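Can machines do the chores yet? Speaker notes, June meetup

Hi everybody, thanks for having me back. Bradley Naylor asked me for twenty minutes on home robots and I told him I could do it in two, but then you'd all want your money back.

(Wait for people to sit. Check the clicker works.)

Start with the dishwasher question. Who here would hand over the dishwasher to a machine tomorrow? Hands up. OK, now keep your hand up if you'd let it do your grandmother's china. Yeah, thought so!

So I spent most of the spring with Lise Vachon's little team at Flastau, who work on kitchen chores, nearly all of it in simulation. I went in thinking the hard part would be brains, you know, telling a mug from a bowl. They spend their days on grip. How hard do you squeeze a thing when you don't know how ripe it is? My four-year-old niece can do this with a peach (most of the time) and she can't tie her shoes.

Their favourite chore sounds like nothing: take the fruit, put it on the plate. Lise gave me the numbers and I wrote them on my hand. They ran the pear job 2961 times in the simulator over the spring, and the software people still argue over what counts as a success. Is it done if the pear rolls to the rim? Is it done if it lands on the counter and gets picked up again?

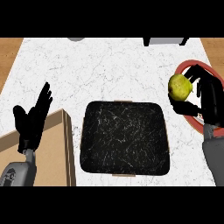
Look at how much is going on for one piece of fruit. There's a right hand with the pear in its fingers over the edge of a plate, and a left hand up in the air doing not much at all. I love that left hand. It's me at every barbecue, standing beside the person who's cooking. But two hands is where the money is, because so many chores need one to hold and one to do. Jar lids. Pillowcases. Anything with a zipper, heaven help us.

(Pause here, somebody always asks about laundry. Say we'll get to it.)

Laundry. OK. Fabric is awful. A pear is still a pear when you pick it up, but a T-shirt is a different shape every single time you touch it. Udholm had a folding demo I was allowed to watch, and it took 16 minutes to do one towel. Lovely towel, mind you. Nice crisp corners.

Shop floor next, and here I'm more cheerful. At the parts warehouse in Campbell they've got eight stations sorting small boxes and the staff there seem to like them fine. Same bin, same light, same height, all day long. My kitchen has a different mess on the counter every morning and a cat in the middle of it.

Cost slide. Prundalix wants almost 300 dollars a month for its rental plan, and for that you get table clearing and floor pickup, no glassware. I asked about glassware. The fellow changed the subject!

Where I've landed, for this year anyway: sorting, yes. Moving solid things from here to there, yes, if you're patient. Dishes, getting there. Beds and laundry, ask me again when my niece can do her laces.

(Questions. If it runs short, tell the one about the colander. Thank Bradley and remind them the coffee urn has to go back by 9.)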